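Magazine > Features > Food & Home

Print | E-mail this story
Shares 97 | Comments 6

The bread that waits

Skisgate, a little before 4 in the morning. Ovens on, radio off. The Hegazy bakery has been making the same dark rye since before the bridge went in, and the line still starts early. Over 200 loaves on a busy morning in May. Gone by lunch.

The secret, if there is one, is time. Flour from the mill at Urkona, water, salt, a starter older than the shop sign. Mixed at night, left alone, shaped by feel. No rushing it — they tried once, one summer, and teh regulars noticed right away.

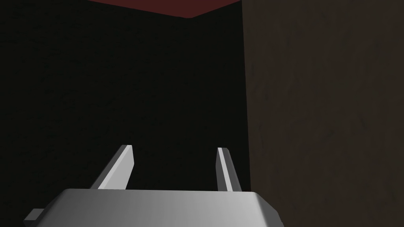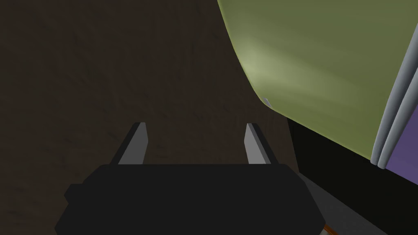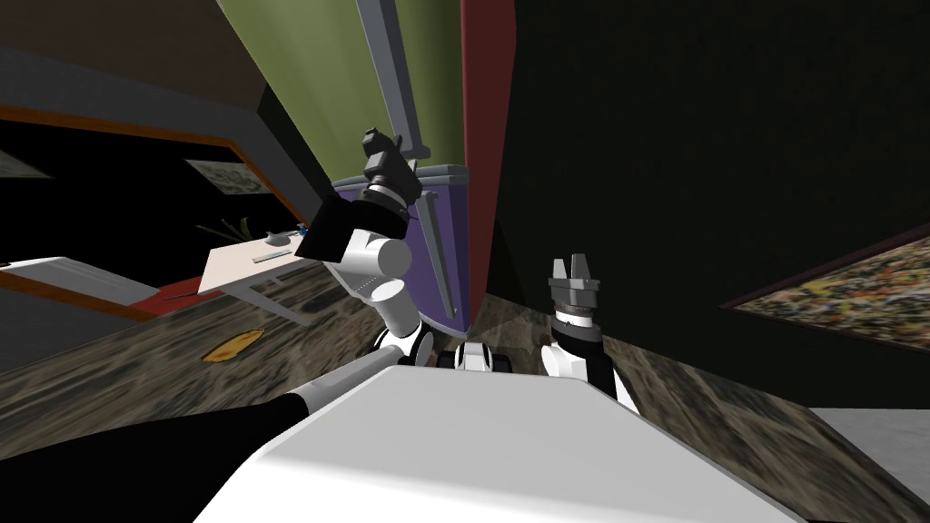 Can you make a loaf like this at home?
With a lively starter and a free evening, sure. Use a heavy pot with a lid, and let the bread cool all the way before you cut it.

Cooling is where most people slip up. Warm rye is gummy. Next day it slices clean, and by day three its better still. Toast it, butter, thick honey. Over in Narurard they eat it with pickled plums — strange the first time, then you want it every week.

E-mail this story | Print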